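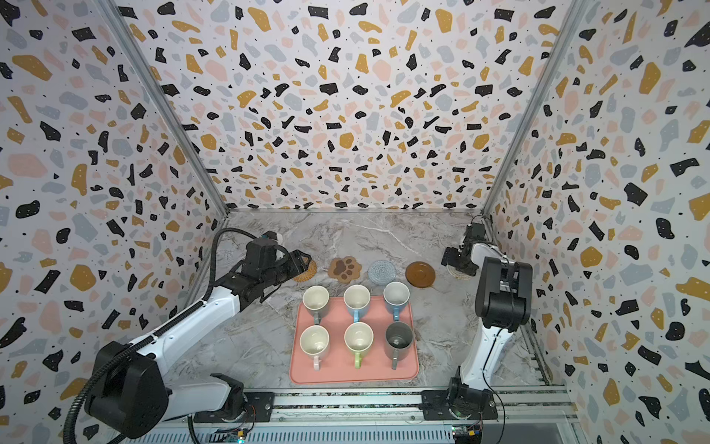 살림 잡기 > 부엌 > 컵과 그 주변

머그잔 물때, 커피 얼룩, 식탁의 동그란 자국에 대하여

찬장을 열면 머그잔이 식구 수보다 많은 집이 대부분일 것이다. 우리 집도 그렇다. 산 기억이 있는 것은 두 개뿐인데 나머지는 은행, 돌잔치, 전 직장, 그리고 출처를 알 수 없는 곳에서 왔다. 그런데도 아침마다 쓸 컵이 없다. 전부 안쪽이 갈색이거나, 싱크대에 있거나, 누가 방에 갖다 놓고 잊어버렸다.

지난번 도마 글에 컵 얘기도 해 달라는 댓글이 여럿 달려서 그동안 써 본 방법을 모았다. 순서는 별 뜻이 없고 생각나는 대로 적었다.

커피와 홍차 얼룩

안쪽에 앉은 갈색 테두리는 수세미로 문지르면 언젠가는 지워진다. 다만 그 '언젠가'에 손목이 들어간다. 담가 두는 쪽이 편하다.

과탄산소다 한 작은술을 컵에 넣고 따뜻한 물을 붓는다. 손을 넣으면 조금 뜨겁다 싶은 정도면 된다. 30분쯤 두었다가 부드러운 스펀지로 한 번 훑고 여러 번 헹군다. 거품이 올라오니 컵은 처음부터 싱크대 안에 놓고 시작하시길. 나는 조리대에서 하다가 조리대까지 닦았다. 깨끗해지긴 했다.

고무장갑을 끼고 창문을 연다. 뚜껑 있는 텀블러에 할 때는 절대로 뚜껑을 닫지 않는다. 기체가 생겨서 압력이 차고, 그 뒤의 일은 천장이 기억하게 된다. 알루미늄 컵, 금테나 은테를 두른 잔, 손그림이 유약 위에 올라간 잔에는 쓰지 않는다. 시어머니가 주신 금테 찻잔이라면 더욱 그렇다.

얼룩이 얕으면 베이킹소다로 충분하다. 물을 조금 섞어 되직하게 만든 다음 손가락이나 젖은 행주로 살살 문지른다. 천 원짜리 매직스펀지도 잘 지워지기는 하는데, 미세하게 갈아내는 방식이라 무광 유약에 자꾸 쓰면 그 자리만 반질반질해진다. 검은색 무광 머그를 하나 그렇게 보냈다. 지금은 연필꽂이로 제2의 인생을 산다.

하얀 물때

전기포트와 유리컵에 끼는 뿌연 막은 커피 얼룩과 다른 물건이다. 이쪽은 미네랄이라 산성으로 녹인다. 구연산 한 큰술을 포트 물에 풀고 한 번 끓여 식힌 뒤 버리고, 맹물로 두 번 더 끓여서 버린다. 유리컵은 같은 물에 담갔다 건지면 된다.

구연산이나 식초를 락스와 같이 쓰는 것은 안 된다. 둘 다 세니까 합치면 더 셀 것 같다는 생각은 부엌에서 가장 위험한 생각 중 하나다. 염소 가스가 나온다. 과탄산소다도 락스와 섞지 말고, 구연산과 과탄산소다도 한 통에 타 두지 않는다. 한 가지를 쓰고, 완전히 헹구고, 필요하면 그다음 것을 쓴다.

금속 숟가락 자국

흰 머그잔 바닥에 연필로 그은 것 같은 회색 줄이 보이면 대개 금이 간 것이 아니고 숟가락이 남긴 금속 자국이다. 세제로는 꿈쩍도 하지 않는다. 베이킹소다 반죽으로 문지르면 옅어지고, 심하면 스테인리스용 크림 세제를 아주 조금 쓴다. 문지른 뒤에도 줄이 그대로이고 손톱이 걸린다면 그때는 정말 금이다.

금이 간 컵은 뜨거운 음료에 쓰지 않는다. 이가 나간 컵도 마찬가지로 현역에서 은퇴시킨다. 반대쪽으로 마시면 된다는 사람이 집집마다 한 명씩 있다. 우리 집에서는 나다.

식탁의 동그라미

목재 식탁에 생긴 허연 고리는 마감재 속에 습기가 갇힌 것이라 생각보다 잘 빠진다. 마른 면 행주를 덮고 다리미를 스팀 없이 가장 약하게 맞춘 다음, 몇 초씩 눌렀다 떼기를 반복한다. 행주를 들춰 보면서 한다. 다리미를 올려놓고 전화를 받으러 가면 동그라미가 세모로 바뀐다.

검은 고리는 얘기가 다르다. 물이 나무까지 들어간 것이어서 표면을 갈아내고 다시 칠해야 한다. 아니면 그 위에 화분을 둔다. 화분 밑에는 받침을 두어야 하고, 받침 밑도 가끔 들여다봐야 한다. 이렇게 일이 늘어난다.

대리석 상판에는 식초, 레몬, 구연산을 모두 금지한다. 때가 빠지는 것 같지만 돌의 광택이 같이 빠진다. 중성세제를 묽게 탄 물로 닦고 마른 천으로 물기를 없애면 그것으로 끝이다. 와인이나 커피를 흘렸다면 문지르지 말고 눌러서 흡수시킨다. 무늬만 대리석인 상판은 산에는 비교적 무던해도 뜨거운 냄비에 약한 것이 많다. 우리 집 상판이 어느 쪽인지 모르겠으면 진짜라고 생각하고 대접해 주는 편이 싸게 먹힌다.

컵받침

컵받침은 사 두면 쓰게 될 것 같은 물건이다. 안 쓴다. 서랍에 있으면 안 쓰고, 예쁘게 쌓아 두면 흐트러뜨리기 미안해서 안 쓴다. 우리 집에서 효과를 본 방법은 식구들이 앉는 자리마다 하나씩 그냥 깔아 두고 치우지 않는 것이었다. 게으름을 이기려 하지 않고 고용한 셈이다.

재질별로 겪어 본 바는 이렇다.

코르크: 물을 잘 먹고 가볍다. 커피 물이 들면 그대로 간다. 젖은 행주로 닦아 세워서 말린다. 물에 담그면 부스러진다.

규조토: 물방울이 금세 사라져서 처음 며칠은 온 식구가 구경한다. 흡수가 둔해지면 고운 사포로 살짝 문지르라고들 하는데, 먼저 제조사 안내에서 갈아도 되는 제품인지 확인하고 마스크를 쓰는 것이 좋다. 물로 헹궈 그늘에서 말리는 것만으로 살아나는 경우도 많다.

실리콘: 튼튼하고 삶아도 된다. 대신 물을 안 먹으니 찬 컵을 올리면 받침 위에 웅덩이가 생기고, 컵을 들면 받침이 따라 올라왔다가 결정적인 순간에 떨어진다. 컵 바닥에 소금을 살짝 뿌리면 덜 붙는다는 말이 있어서 해 봤는데 식탁에서 소금을 쓸게 되었다.

뜨개: 제일 마음에 든다. 세탁망에 넣어 빨고 모양을 잡아 눕혀 말린다. 굽이 좁은 잔은 기우뚱하니 조심한다. 동네 뜨개 모임의 Mỹ Lò 씨에게 실 고르는 법을 물었더니 양말 짜고 남은 면실이면 된다고 했다. 양말을 짜 본 적이 없어서 면실을 3000원 주고 샀다.

쟁반

컵을 한 번에 여러 개 나르려고 손가락에 손잡이를 줄줄이 꿰는 사람은 쟁반을 하나 두시라. 테두리가 올라온 것이 낫다. 바닥이 미끄러우면 서랍용 미끄럼 방지 매트를 잘라 깐다. 나는 Valance에서 4000원짜리 한 롤을 사서 쟁반에 깔고, 남은 것을 서랍에 깔고, 그러고도 남아서 도마 밑에 깔고 있다. 도마 밑이 제일 쓸모 있었다.

무거운 컵을 가운데 놓고 가벼운 것을 바깥에 두면 들기가 편하다. 플라스틱 쟁반에 밴 김칫국물은 세제로 씻은 다음 볕 드는 창가에 한나절 둔다. 흐린 주에는 안 빠진다. 해를 재촉할 방법은 찾지 못했다.

넣어 두기

컵을 엎어 둘지 바로 둘지는 집안마다 교리가 다르다. 내 쪽은 이렇다. 매일 쓰는 컵은 바로 두고, 한 달에 한 번 쓸까 말까 한 것은 엎어 둔다. 무엇보다 완전히 마른 다음에 넣는다. 덜 마른 컵을 엎어 두면 찬장 냄새가 컵 안에 모인다.

머그를 포개는 것은 두 층까지만 한다. 굽 안쪽이 거칠거칠한 컵은 아래 컵의 입술을 긁으니, 사이에 키친타월을 접어 끼우거나 고운 사포로 굽을 갈아 준다. 도자기 공방에서는 다들 하는 일이라고 한다. 뭉툭한 컵이 서로 꽉 끼어 안 빠질 때는 안쪽 컵에 찬물을 붓고 바깥 컵을 따뜻한 물에 담근다. 잡아 비틀면 컵 두 개가 조각 여러 개가 된다.

손잡이 방향을 한쪽으로 맞추면 보기에도 좋고 꺼내기도 좋다는데, 이걸 유지하는 집은 아직 못 봤다. 찬장에 고리를 달아 거는 방식은 고리 나사가 선반 두께보다 짧은지 먼저 잰다. 위 칸 바닥으로 나사 끝이 올라온 찬장을 하나 알고 있고, 그 찬장 앞에 매일 서 있다.

냄새

텀블러에서 나는 냄새의 범인은 거의 언제나 뚜껑의 고무 패킹이다. 본체를 아무리 닦아 봐야 소용이 없다. 패킹을 나무 꼬치로 살살 빼서 미지근한 물에 베이킹소다를 풀어 담그고, 홈은 못 쓰는 칫솔로 닦는다. 다 말린 다음 끼운다. 끼울 때 방향이 있는 패킹이 있으니 빼기 전에 봐 둔다. 안 봐 두고 끼운 텀블러를 가방에 넣고 출근한 날의 이야기는 생략한다.

머그에서 비린내가 나면 달걀 탓일 때가 많다. 전자레인지 계란찜을 해 먹은 컵은 뜨거운 물보다 찬물로 먼저 헹군다. 뜨거운 물부터 부으면 단백질이 벽에 익어 붙는다. 녹차 티백을 우리고 남은 것으로 한 번 문질러도 좋다.

버리기

도자기는 재활용이 안 된다. 깨진 것이든 멀쩡한 것이든 유리병 수거함에 넣으면 안 되고, 지자체에서 정한 불연성 폐기물용 마대에 담는다. 주민센터나 지정 판매소에서 판다. 조각은 신문지로 싸서 넣는다. 멀쩡한 컵은 기부받는 가게에 먼저 물어본다. 회사 로고가 크게 찍힌 컵은 가게도 표정이 어두워진다.

나는 December 대신 섣달이라고 우기며 연말마다 컵을 5개씩 내보내기로 했는데, 같은 달에 송년회 기념품으로 비슷한 수가 들어온다.

댓글에서 온 것들

Imtiaz Munshi 님: 차이를 끓여 마시는 집이라 얼룩이 진한데, 마신 직후에 물만 부어 놔도 다음 날 일이 반으로 준다고 하셨다. 맞는 말씀이고 나는 그걸 못 해서 이 글을 썼다.

식기세척기에 대나무 컵받침을 넣어도 되느냐는 질문이 있었다. 안 된다. 휘고 갈라진다. 이미 넣으셨다면 젖은 채로 평평한 곳에 놓고 책을 얹어 말려 보시되, 아끼는 책은 피하시라.

굵은소금으로 문지르면 안 되느냐는 분도 계셨다. 두꺼운 흰 머그라면 가끔은 괜찮고 유리와 무광 컵에는 권하지 않는다.

다음 글은 싱크대 배수구다. 미루고 미뤘는데 일요일에 냄새가 먼저 올라왔다.

같이 보면 좋은 글
나무 도마에 기름 먹이기
행주 삶는 냄비를 따로 둬야 하는 이유
전기포트 바닥의 갈색 점은 녹인가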